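4 Kühlschrank einräumen und in Betrieb nehmen

Schön, jetzt kommt der Teil, auf den sich alle freuen! Der Marras steht gerade, die Schutzfolien sind ab, und es darf endlich kalt werden.

1. Lassen Sie das Gerät nach dem Transport vier Stunden aufrecht ruhen.
2. Stecken Sie den Netzstecker ein und stellen Sie den Regler auf Stufe 2.
3. Wischen Sie die Fächer mit lauwarmem Wasser und etwas Spülmittel aus (gern gründlich, so leer ist der Schrank nie wieder!).
4. Öffnen und schließen Sie nacheinander die obere Tür und die untere Schublade. Beide sollen leicht laufen und rundum sauber anliegen.

Hinweis: Fassen Sie die obere Tür nahe an der Kante an. Dort brauchen Sie am wenigsten Kraft, und die gebürstete Front bleibt länger frei von Fingerspuren.
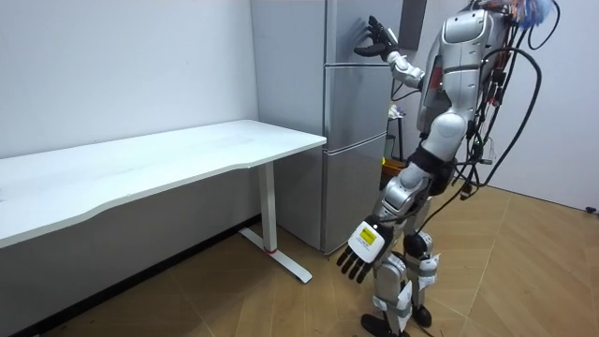

Abb. 4: Kühlschrank an der Rückwand, Hand an der oberen Tür

5. Warten Sie mit dem Einräumen, bis die Temperatur stabil ist. Getränke und Gemüse dürfen zuerst hinein, Fleisch und Fisch zuletzt.
6. Probieren Sie ruhig verschiedene Aufteilungen aus. Die Einsätze von Tivow lassen sich ohne Werkzeug versetzen, und eine Reihe hoher Flaschen passt wunderbar neben die Gläser.

Achtung: Die untere Schublade nicht als Tritt benutzen und nie ruckartig herausziehen. Warme Töpfe erst abkühlen lassen.

Nach 14 Tagen die Türdichtungen noch einmal prüfen, siehe Abschnitt 5.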